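Finishing Timber Benchtops: Hardwax Oil, Film Thickness and Recoat Intervals

2025-03-31
By the Workshop Technical Desk

Members have been asking which finish to use on light-coloured timber tops now that the Vuslow solvent-based varnish has been withdrawn from the local range. The short reply is that a hardwax oil will suit most domestic tables and desks, and a two-pack waterborne polyurethane will suit most surfaces that see standing water or daily chemical cleaning. The longer reply depends on species, preparation and how much maintenance the owner is prepared to do.

Hardwax oils cure by oxidation. The oil component penetrates the first cell layers and crosslinks as it takes up oxygen, while the wax fraction stays near the surface and gives the water repellency. Film build is low. A correctly applied coat leaves almost nothing above the grain, and excess left standing will cure soft and stay tacky for weeks. Most of the failures brought in to the Basell Street workshop come down to excess product left on the surface. The label spread rate should be read as a minimum area per litre. If a coat is using more than the label allows, the surface has been sanded too coarse or the product is not being buffed off.

Sanding grit matters more with oil than with film finishes. A surface taken to 400 grit is burnished closed and will not accept enough oil to colour evenly. Stop at the grit named on the tin, normally 120 or 150 for open-grained species, and use the same final grit on every face. End grain can be taken one grade finer to limit how dark it goes. Vacuum the surface, then wipe with a cloth dampened with the maker's thinner. Tack cloths containing resin should be avoided, as the residue interferes with adhesion under waterborne coats.

Pale timbers need some thought about colour. Victorian ash, hoop pine and European beech all yellow under a clear oil, partly from the oil itself and partly from light exposure. Oils with a small load of white pigment offset the initial warming. We tested the Oltivine Natural against the Oltivine Clear on offcuts of hoop pine left on a north-facing sill from August. The pigmented version held closer to bare timber, although pigment collected in the open pores at the ends of the boards and had to be worked out with a white pad. Members using it on a coarse-grained timber should make a sample first and look at it in raking light.

For application by hand, work in sections that can be spread and buffed inside 30 minutes at normal room temperature. In hot weather the working time shortens considerably. Apply with a short-nap microfibre roller or a white nylon pad, leave for the period stated on the tin, then remove everything that will come off with a clean lint-free cloth. The second coat goes on thinner than the first. Do not sand between coats unless there is raised grain, and then only with a worn fine pad.

Oily rags present a fire risk. Oxidation gives off heat, and a scrunched cloth in a bin can reach ignition temperature without any outside source. Lay cloths flat outdoors on a non-combustible surface until they are stiff, or put them straight into a lidded metal container filled with water. This applies equally to pads, roller sleeves and sanding dust from a surface that has not fully cured.

Cure time is regularly confused with dry time. A hardwax surface may be dry to the touch overnight and still have no useful resistance to water or plasticisers. Allow at least two weeks before placing rubber feet, vinyl mats or self-adhesive pads on it. Felt is safe earlier. Plastic boxes and trays should be lifted, not dragged, during this period, and a closed base should not be left sitting in one position, as the area beneath is starved of air and will cure more slowly than the rest.
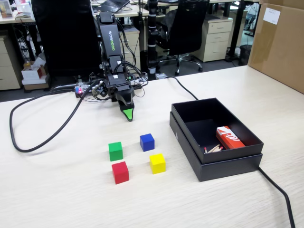 Waterborne two-pack finishes behave quite differently. The hardener must be measured by volume or weight as the data sheet directs and mixed in before any water is added for thinning. The Diekmann 214 that we stock in the workshop has a pot life of 4 hours once mixed, and viscosity is a poor guide to whether it has expired. It will still flow and level after the reaction has gone too far, but the resulting film is brittle and marks easily. Write the mixing time on the pot and discard whatever is left when the time is up.

Expect grain raise on the first coat. Some finishers wet the timber beforehand, let it dry and knock it back, which reduces the sanding required later. On veneered panels this step is best skipped, as the moisture can find its way into a poor glue line. Sand the first coat lightly with 240 or 320 grit, taking particular care at the arrises, where it is easy to cut through to bare timber.

Repairs are the main argument for oil. A scratch or ring mark in a hardwax surface can be abraded locally, re-oiled and buffed, and the join will generally disappear after a few days. A polyurethane film has to be sanded and recoated to a natural break such as a board edge or a corner. In heavily used rooms, an oiled top should be cleaned with a pH-neutral soap and given a maintenance coat once water stops beading on it.

Samples of both systems on ash and beech are kept on the rack beside the drying room and may be borrowed overnight. Please return them unwaxed.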